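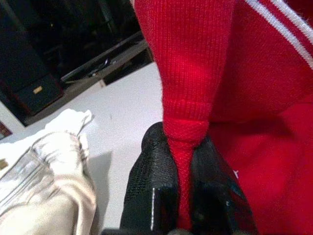 Gisela Tiedemann told us that she has never once thrown out a cardigan for having a hole in it, and that she would sooner give up the cardigan's owner. Many of the people we wrote to in February felt much the same way, and we are grateful for how long and how kindly they answered. Of the 943 letters that came back, most dwelt on cuffs and elbows, where a knit takes the daily rubbing of desks and door frames.

Figure 3. A ribbed cuff on a red knitted garment.

3.2 Why people mend

We had expected money to come first. It did matter – wool is dear, and several writers said so plainly – but far more pages went to who had worn the thing before. Ernő Pap keeps a vest that has been darned by 5 different hands, and he can still tell whose stitches are whose. Letters from Zunley spoke more often of mending in company, usually on winter evenings, and we come back to those in Section 4.

Our site uses cookies. Accept | Settings
Print this page | E-mail this page
Contact | Copyright Allilier | Back to top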